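Verka Bench Cell: Setting Up and Checking the Gripper for Cup and Bottle Work

Last revised May 19, 2022

Applies to: Verka single-arm bench cell with the Ondska two-jaw gripper, controller software 3 or later. For cells still on the older pendant, follow the Tredetti manual for the menu names. The mechanical steps are the same.

This page covers the work between fitting a gripper and releasing the cell for use. It assumes the arm is bolted down, the emergency stop has been tested and the base calibration has been done. If the arm has been moved on its mounting plate, do the base calibration again before you start.

Tools and parts

Hex keys, 2.5 mm and 4 mm
Torque driver
Feeler gauges
Lint-free cloths and isopropyl alcohol
Steel rule, 500 mm
Low-tack tape and a fine pen
The test objects listed on the cell sheet

1. Make the arm safe

Move the arm to the service position and wait for the brakes to engage. Press the emergency stop, then switch off the gripper supply at the side panel. The brakes hold the arm but not the jaws, which can drift when the supply is off. Keep fingers out of the gap until both jaws have been pushed fully open by hand.

Hang the lockout tag on the panel.

2. Clean the mounting face

Remove the four flange screws and lift the gripper away. Support it from underneath; the cable has very little slack and the plug will not take the weight. Wipe both faces with a cloth dampened with alcohol. Run a fingernail round the dowel holes. A raised edge on either hole will tilt the gripper enough to show at the jaw tips, and should be taken down with a fine stone.

Look at the cable where it leaves the wrist. Replace it if the outer sleeve is split or if the conductor colours can be seen anywhere along its length.

3. Refit the gripper

Seat the dowels first and press the gripper home by hand. If it does not go on by hand, take it off and find out why. Do not use the screws to pull it down.

Fit the four screws finger-tight, then tighten them in a diagonal order to the torque on the cell sheet, in two passes. Plug in the cable and fasten the strain relief so that the wrist can turn through its full range without the cable going tight. Turn the wrist slowly by hand in both directions to check.

4. Check the jaws

Close the jaws by hand and hold a light behind them. The gap should be even along the contact faces. If light shows at one end only, slacken the jaw screws on that side, close the jaws on a flat gauge and retighten.

Check for play by rocking each jaw sideways. A small amount of movement is normal on a worn slide. If the movement can be heard as a click, the slide needs changing before the cell goes back into use.

Wipe the pads last. Alcohol leaves them slippery for a short while, so let them dry fully before any grip test.

5. Prepare the table

Clear the table and wipe it down. Hang the cloth so that its lower edge meets the back of the table along the whole width. Light creases do not matter for this procedure. Loose cloth lying forward on the table does, as the jaws can catch it on a low approach.

Mark the object positions from the cell sheet with small pieces of tape, measuring from the front left corner with the steel rule. Remove the tape once the positions have been taught – the table camera will otherwise pick up the edges.

6. Set the tool values

Take off the tag, restore the gripper supply and release the emergency stop. On the pendant, open Tool, then Stasiv Profile, and select the profile that matches the jaws fitted. Enter the unlock code 2271 when asked.

Check these values against the cell sheet:

Tool length, flange to jaw tip
Tool mass
Centre of mass
Jaw opening, full
Jaw speed
Grip force limit

Tool mass is the value most often left wrong after a gripper change. The arm will still move, but it will sag or lift slightly when released into hand-guiding mode. If it does either, stop and correct the mass before going further.

Run the jaw homing routine with nothing between the jaws. The pendant should report home within a few seconds. If it times out, go back to step 3 and look at the plug.

7. Teach the approaches

Set the arm speed to 12 per cent and keep it there for the whole of this step.

Place a wide, short cup and a tall bottle on their marks. The two objects test different things. The cup is low, so the jaws have to come down close to the table. The bottle is tall and stands near the limit of the side reach, so the forearm has to stay clear of it while the jaws are working at the cup.

Start with the gripper low and well to the left, with open table between it and the cup. Bring it in from the side in short moves and save a point at each stop. Watch the underside of the jaws throughout. If the lower section touches the table, raise the point by 3 mm and save it again.
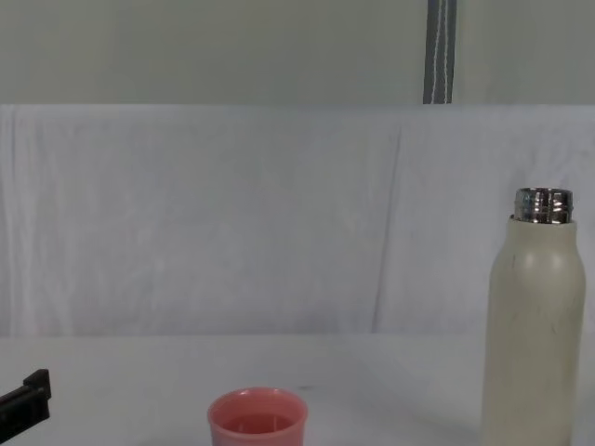 Gripper at left, clear of the pink cup. Uncapped bottle at right, farther back.

Teach the bottle next. Leave the cap off for this part, and set the grip height on the straight part of the body, below the shoulders. A grip on the shoulders will slide upwards as force comes on. Do not grip by the threaded neck with standard pads – the threads will mark them.

Objects must be empty for teaching. Liquids are covered on a separate page.

8. Run the grip test

Run the test program once at the teaching speed with a hand on the stop. Check that:

the jaws meet each object at the same time on both sides
the object does not shift before the grip closes
the lift is vertical for the first part of the move
the object is set down without a knock

If one jaw touches first, the object pushes sideways before it is held. Correct the taught point and leave the grip force alone. Raising the force hides the fault and wears the slide.

When the slow run is clean, repeat it at working speed.

9. Release the cell

Save the profile under a new number and write that number on the cell sheet. Back up the controller to the cell's own memory stick. Return the arm to the rest position, close the jaws halfway and switch off the gripper supply if the cell will stand overnight.

Faults seen after a gripper change

Jaws move the wrong way: jaw direction is reversed in the profile. Change it under Tool, Direction, then home the jaws again.

Homing stops early: dirt on the slide or a jaw screw standing proud.

Arm stops with a force warning in free space: tool mass or centre of mass is wrong. See step 6.

Grip lost partway through a lift: damp or worn pads, or the grip point is too high on the object.

Points were correct yesterday and are off today by the same amount everywhere: the table has been moved. Measure from the arm base to the front left corner and compare with the cell sheet before changing any points.

Next page: Changing the jaw slide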